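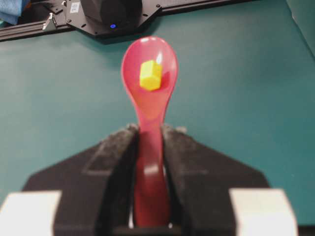 A red spoon in the gripper at Hervieu, with a yellow piece in the bowl.

I got to the Hervieu workshop a little before 9, which is when Rosine Leclerc likes to have her second coffee, and she handed me one before I'd put my bag down. Hervieu packs craft and game kits for schools and small toy stores — beads, counters, little plastic shapes, all the stuff you find under the couch in July. She's been on the packing floor for 12 years and she now runs the bench with the arms on it, a job that didn't exist when she started.

"I came in to fill bags," she told me. "I filled bags for a very long time. I was fast, too. Ask anybody."

So what does she do now? A lot of watching, she said, and a lot of fixing. The arms practice moving small parts with a spoon, the same way the packers do it by hand when a piece is too fiddly to pinch. Rosine shows the movement, the arm tries it, and she decides if the try was good enough to keep.

"People think you press a button. I did 122 tries on one shape before I was happy. I went home and I was still tilting my hand at the dinner table!"

I asked if the spoon was her idea and she laughed. It was, sort of. The company that set up the bench, Siler, had wanted to go straight to picking parts up with the fingers. Rosine told them she hadn't picked up a counter with her fingers in years, because it wrecks your nails and you drop half of them.

Loubna Bennani, who plans the shifts, joined us when the coffee was nearly gone. She was the one who had to tell the floor that the arms were coming, and she doesn't pretend it went well.

"It was a bad meeting. I had a nice sheet of paper and the first question was, who's leaving? I didn't have an answer written down for that."

No one has been let go, she said, but two people who retired weren't replaced, and she thinks it's fair to say that out loud. The big order from Womcombe, 3000 kits, still went out mostly by hand. What has changed is who does what. Packers used to stay at one station all day. Now they swap after lunch, and anyone who wants to can learn the bench with Rosine.

Do they want to? "The younger ones, yes," Rosine said. "A couple of the others, no, and I leave them alone. They like to talk while they work. You can't really talk at the bench, you lose your place."

She misses that herself. The old line was noisy and full of gossip, and she knew everyone's kids' names. On the other hand her wrist has stopped hurting at night, and she got a raise, though she had to ask for it twice.

Loubna winced at that. "She's right, it should've come with the job. We changed the work first and the pay after, and I'd do it the other way around now."

They're setting up a second bench at the Prikham site later on, and Rosine is supposed to train the people there. She hasn't decided how she feels about the drive. She has already told them to order more spoons.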